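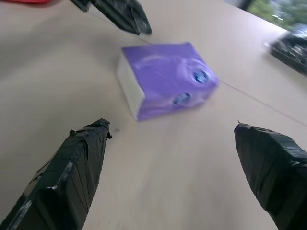 We'd been meaning to get out to the Pitbridge open day for years, and in May we finally made the drive! It's an old single-screen movie house that Estrella Xolalpa has been fixing up bit by bit, and for one afternoon she lets people poke around everywhere, even the projection booth.

The booth was my favorite part. You climb 109 steps (my knees counted every one) and come out in a hot little room with two projectors, one of them older than my dad. Estrella threaded a reel while we watched and it took her maybe a minute. She let my son try, and, well, it took him longer.

Downstairs they showed cartoons and a short Western, and a local band called Halum played on the stage between films. Loud, but fun! The place used to seat some 2,000 people, and the balcony is still closed while they work on the plaster. Popcorn was 2 dollars a bag and we went back for more. Parking is behind the bank, so don't bother circling the square like we did.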